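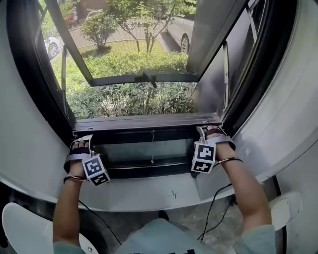
Window task, both hands on the rail, a marker cube on each.

To: sketow-club
Subject: Re: [sketow-club] Window takes and the missing left hand
From: Faisal Qureshi

Hi all,

Replying to the whole list, as three of you wrote to me separately with the same question and I've now given three slightly different answers. Please treat this one as the official version.

> I ran the window takes through Thampi last night and the left hand
> keeps vanishing. Right hand is fine, or fine enough. The left one is
> there while you reach, then it goes the moment you take hold, then it
> comes back on the other side of the room, upside down. I changed the
> smoothing and now it travels to the other side of the room very
> gracefully.
>
> Total dropped poses over the set is 3108, nearly all of them left.
> Is the cube on wrong, is it the light, or have I broken the config
> again? Also can we please use the kitchen drawer for the December
> demo instead. The drawer has never done this to us.
>
> Priya

You haven't broken the config. I checked, with some disappointment, as it would have been a quick fix.

My money is on where the cubes sit. The left one is out on the outer side of the wrist and the right one is on the inner side, turned back toward the wearer. When you reach forward and curl your fingers over the rail, the right cube still shows a couple of faces square enough to read. The left one can start out fine, but roll your wrist a bit further and you're asking Thampi to read a pattern nearly edge on. It then does what any of us would do in an oral exam and makes something up with great confidence.

The light doesn't help. You're facing a bright lawn through clear glass, everything around the window is white, and the cubes are white too. Exposure settles on the garden. We have some very nicely exposed shrubs.

What I'd like to try at the next session, in the same room at Irnulholm:

Move the left cube to the inner side so it matches the right. The strap harness doesn't care which way it goes, though whoever wears it will complain that it bumps the ledge. It does bump the ledge. Rest your forearms a little further back.

Lock the exposure on the white wall of the recess before the first take and leave it alone. I mean this. I've watched people fiddle with it.

Hold still at the start of every take with both cubes facing you, for a slow breath or two. Half the takes start with hands already on the rail and the software has nothing decent to start from.

Mind the cables. There's one trailing from each wrist, and both run down toward the floor, which is where your feet also live. If you feel a tug, stop the take. Please don't finish the motion heroically with a cable wrapped around a chair.

Takes should be 1440 frames, as before. That's plenty for opening or closing a window, even at the pace some of us open windows. I'd like 30 good ones. A take where you stop to admire the cars is not a good one.

On the drawer: no, sorry. I know it works. It works because it slides in one direction and has a handle the size of a baguette. We told Astham in our proposal that Sketow would handle a two-handed task, and the window is the two-handed task. The judges saw the drawer last year, and I'm told one of them asked whether it was the same drawer.

Priya, could you leave smoothing off entirely for now? I would sooner see the dropouts than have them drift about looking plausible. If you still have the unsmoothed output from last night, put it in the shared folder under raw and don't rename anything. If you've written over it, just tell me, I've done worse.

Someone also asked if the string hanging off the sill rail matters. Not to the tracking. Leave it where it is, we don't know what it's attached to and it isn't our building.

I'll have the room open from 3 in the afternoon. Bring a shirt with sleeves you can push up. The spare straps are in the grey tub with the printed markers, and whoever borrowed the small screwdriver knows who they are.

Faisal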